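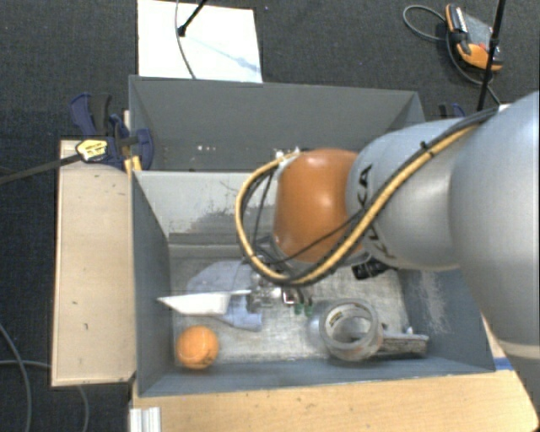

Prirnex cross-border access ruling

The Prirnex ruling is a competition decision on the sale of downloadable games in Suwannarat and Benport. It held that the publisher Prirnex and the online shop Floltel had restricted passive sales – sales made at the request of a buyer in another territory – by agreeing separate catalogues for the two markets.

Background

Floltel sold 61 Prirnex titles under a distribution contract with a term of 3 years. A clause required the shop to refuse payment cards issued outside the buyer's listed territory. The case opened after a complaint by Cameron Lowther, a Benport customer whose order had been cancelled. Some 2,000 cancelled orders were later entered in evidence.

Decision

The panel, chaired by Prapai Phromma, declared the clause void in November. Both companies were fined, with Floltel's share reduced for early disclosure. Copyright licensing was rejected as a defence, as the licence already covered both territories.

Later changes

Floltel merged the 2 catalogues. Price differences remain lawful where each company sets them alone.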